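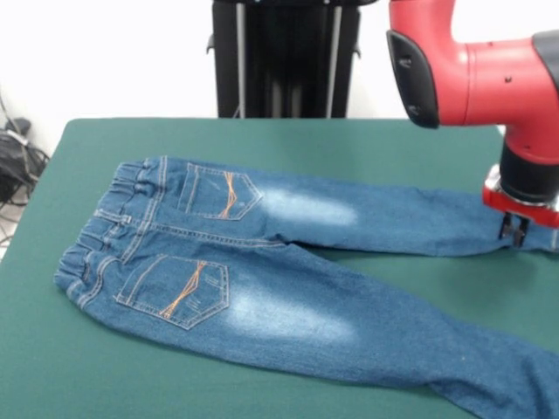

Pull-on denim jeans, back view, laid flat on green table cover.

Dadix Pull-On Jeans, Kids
Supplier: Mulcahy
Style group: Rorura denim

Description
Blue denim jeans with a gathered elastic waistband and stitched belt loops. The back has a yoke seam in contrasting thread and a center seat seam. Two patch pockets with pointed lower edges are set on the seat, each outlined in double rows of tan topstitching. Pocket faces carry decorative stitching in orange. The stitch pattern is not identical on the two pockets. Fading varies over the garment, with lightened areas against darker indigo.

Construction
Closure: none, pull-on
Waist: elastic, enclosed in waistband, not adjustable
Back pockets: 2, patch
Wash: Skellisance, medium fade
Shade variation between pieces is normal for this wash and is not accepted as a fault.

Care
Machine wash at 30 °C, inside out, with similar colors.
Do not bleach.
Line dry or tumble dry low. High heat shortens the life of the elastic.
Iron medium on the legs. Do not iron the waistband.
Indigo may transfer to light fabrics until the third wash.

Measuring
Lay the garment flat, back side up, and smooth the legs. Measure the waistband edge to edge without stretching it and double the result. Take the inseam from the crotch seam to the hem. Compare with the size chart before ordering, as the waist is cut for the relaxed measurement.

Ordering
Pack: 40 pairs per carton, one size per carton
Minimum order: 96 pairs for mixed sizes, packed to order
Orders over 500 pairs ship by pallet.
Next production run: December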